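Courses > Interior Surfaces > Unit 2 > Handout: Tile Patterns and Layout

Unit 2: Patterns that repeat
Instructor: Nima Hashemi

Read this before the layout session. Bring a pencil, a ruler and squared paper.

Regular octagons can't cover a surface by themselves. Where four of them meet, a square gap is left, and a second, smaller tile has to fill it. The pattern is usually called octagon and dot.

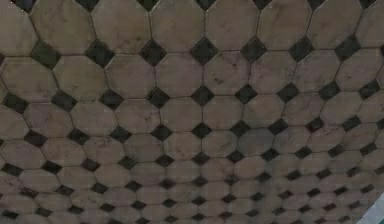
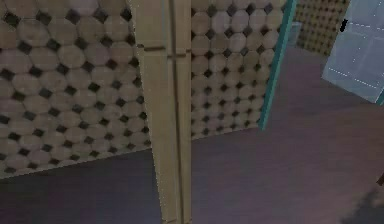 Why the gap is square

Each inside corner of a regular octagon measures 135 degrees. Two of them make 270, and a full turn is 360, so 90 degrees are left over. The sides of the dot are the same length as the sides of the octagon. If the dot is cut smaller than that, the octagon is no longer regular. Many makers do this on purpose to get a lighter pattern.

Layout on site

1. Find the center of the room by snapping lines between the midpoints of opposite walls.
2. Dry lay one row in each direction. Check the cuts at both ends.
3. If an end cut is less than half a tile, shift the row by half a tile.
4. Set the octagons first, then the dots. Work in small areas.
5. Leave a gap at the walls for movement. The baseboard covers it.

Sheets and loose tiles

Small sizes often come mounted on mesh sheets. Check that the joints between sheets match the joints within them. Large sizes come loose, and the dots are packed separately. Order extra dots, as they are easily lost or chipped.

Exercise

The Kollum hallway is 226 inches long and 167 inches wide. Draw the layout for a tile 7 inches across, ignoring grout. Mark the end cuts on all sides. Hand your drawing to Babak Moradi at the next session.

Next: Unit 3, Grout and sealing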